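Assunto: Re: [lista-camara] Emenda da transparência nas nomeações – vai a plenário!

Pessoal, boa noite!

Escrevo ainda com a pasta da audiência aberta na mesa, porque saí de lá animado demais para deixar para amanhã. A emenda que obriga a Câmara a publicar o currículo e a declaração de vínculos de cada cargo comissionado passou na comissão por 4 votos a 2 e agora segue para o plenário. Quatro a dois! Em fevereiro a gente achava que nem entraria em pauta.

Respondo por partes à mensagem do Nivaldo, que copio embaixo do jeito que veio:

Nivaldo Vieira escreveu:
> Caros, li o texto da emenda e fiquei com duas dúvidas.
> Primeira: ela vale só para quem for nomeado daqui para a frente
> ou também para quem já está no gabinete? Se valer só para os novos,
> os 36 comissionados atuais ficam de fora e muda pouca coisa.
> Segunda: quem confere a declaração de vínculos? No caso Lemel o
> assessor declarou tudo direitinho e mesmo assim ninguém leu o papel.
> Não quero ser o chato da lista, mas prefiro perguntar antes da votação.
> Abraço, Nivaldo

Nivaldo, chato coisa nenhuma, as duas perguntas apareceram na audiência quase com as suas palavras.

Sobre a primeira: a redação original falava em "novas nomeações", e era mesmo um buraco. O relator aceitou a mudança e o parágrafo segundo agora diz "ocupantes e nomeados". Os 36 entram. Têm um prazo para entregar os documentos, e quem não entregar fica com a gratificação suspensa até regularizar. Achei uma solução boa, simples de fiscalizar de fora.

Sobre a segunda, a resposta é menos redonda. A conferência fica com o controle interno, que hoje tem gente de menos para isso. O pessoal do bairro Mazza propôs que as declarações saiam em formato aberto, junto com a lista de fornecedores da Câmara, para qualquer um poder cruzar os nomes. Se isso existisse na época do contrato da Lemel, dava para ver a coincidência de sobrenomes numa tarde! A proposta não entrou no texto, mas dois vereadores disseram que assinam como destaque em plenário.

Outra coisa que me deixou contente foi o abaixo-assinado. Fechamos em 1.160 assinaturas, entre o papel e o formulário, e o presidente da comissão leu o número em voz alta antes de votar. Quem ficou na banca da feira do Rello debaixo daquela chuva merece um abraço bem apertado. 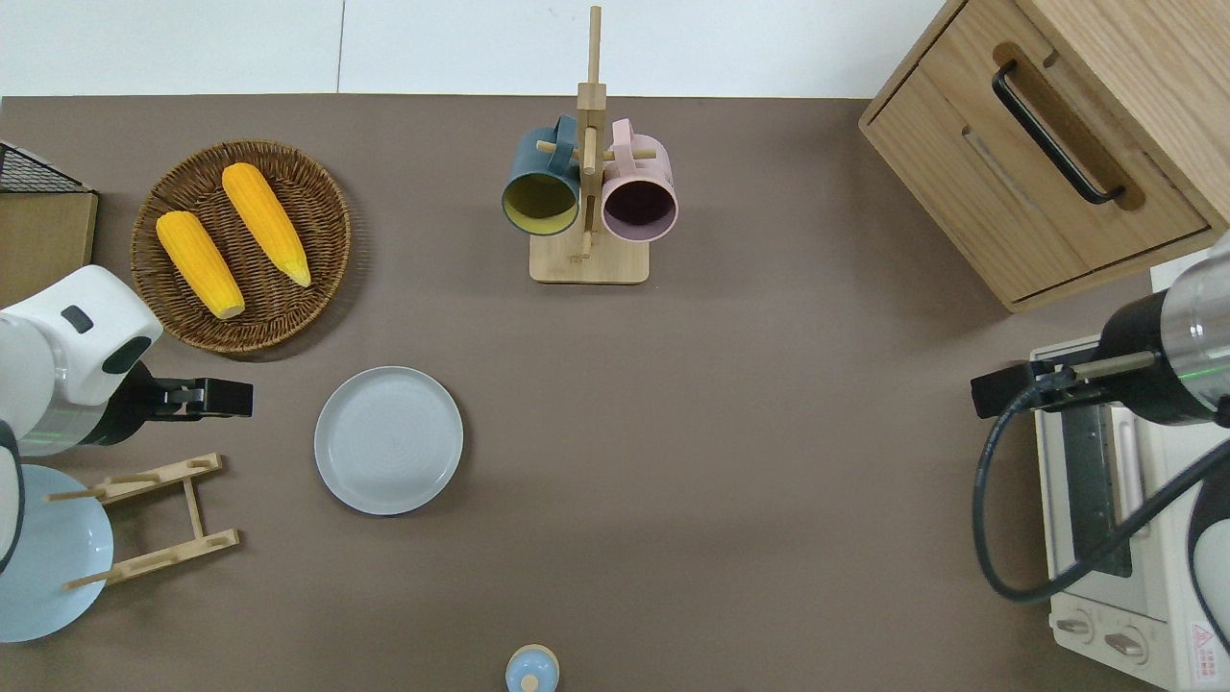
Agora vem a parte que depende de conversa. Precisamos falar com os vereadores que ainda não se posicionaram, de preferência pessoalmente e no gabinete – e-mail eles respondem com texto pronto. Levem uma cópia da emenda já com o parágrafo novo, porque na semana passada ainda circulava a versão velha e teve gente discutindo um artigo que nem existe mais.

Pedi o áudio completo da audiência à secretaria e me prometeram o arquivo. Quando chegar, subo na pasta do Gredport, junto com a ata e o parecer do relator. Quem não tiver acesso me escreve no privado que eu libero.

E se alguém puder revisar o texto do destaque, por favor levante a mão. Está em uma página só, mas o segundo item ficou comprido e eu já li tantas vezes que não enxergo mais vírgula nenhuma.

Abraços a todos, e até o plenário!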